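# How to Buy a Used Car From a Dealer Without Losing Your Whole Saturday

I've bought five used cars over the years, two of them badly, and friends keep asking me to write down how I go about it now. So pour yourself something warm and sit down at the table, because I do tend to go on a bit! 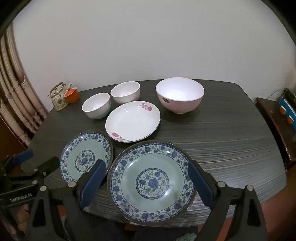 *Blue-flowered plates at the table, large and small.*

## Start with the money, at home

Before you look at a single listing, work out what you can pay each month and what you can put down, and write both on a piece of paper. Mine lives in my coat pocket the whole time I'm shopping. Then call your own bank or credit union and ask what rate they'd give you on a used car loan. It takes one phone call, and once you have that number in hand you can tell right away if the dealer's financing is any good (sometimes it really is, so don't rule it out).

Call your insurance company too. I skipped this the first time and fell in love with a little two-door that would have cost me $164 a month to insure, which was a lot more than I'd planned on. Give them the exact model and trim, and the VIN if the listing shows it.

## Reading the listing

Dealer listings are written in a hurry, and plenty of them are filled in by a computer. Read the equipment list with a pencil and put a check next to anything you'd be sad to lose. Heated seats, a spare tire, the second key. Then email the dealer and ask about those things by name, and save the reply.

While you're at it, ask for:

- the out-the-door price, with every fee spelled out
- the vehicle history report
- service records, if they have any
- whether the car is on the lot today or coming from somewhere else

I like email for this part. You get everything in writing and you can read it over again after supper, when you're less excited.

## Go on a weekday if you can

Lots are packed on weekends. I went on a Wednesday last time, right after they opened, and the salesman had all the time in the world to dig out the records for me. Daylight helps as well, and dry weather, as rain hides scratches wonderfully.

Walk all the way around the car before you get in. Crouch at each corner and look down the side to see if the paint and the reflections run smoothly from door to door. Check that the tires match and look at the tread on the inside edge as well as the outside. Lift the trunk floor and feel the carpet for damp. Smell the inside, too! A strong air freshener always makes me want to open the windows and wait a few minutes.

## The test drive

Ask them to leave the engine cold for you. Put a hand on the hood when you arrive, and if it's warm, ask when the car was last run. Start it with the radio off and the fan off and just listen for a minute.

Then drive it the way you drive at home. Find a bumpy street, a stretch of highway, and a parking spot you have to back into. Try every button, including the back windows and the rear wiper, which I have forgotten on two different cars.

## Have it inspected

Pay an independent mechanic to look it over. My last inspection took an afternoon and turned up worn rear brakes and a leaking shock, and the dealer took $1,310 off the price once I showed them the sheet. If a dealer won't let the car leave for an inspection, thank them kindly and go on to the next one on your list.

## Signing the papers

Ask for copies of everything and read them sitting down. Compare the total with the out-the-door price in your email. If there's a line you don't recognize, ask what it is, and ask if it can come off. Window etching, nitrogen in the tires and paint protection often can.

Before you drive away, make sure you have both keys, the owner's manual, the temporary tag and the wheel lock key if the car uses one. That last one usually hides in the glove box or next to the spare.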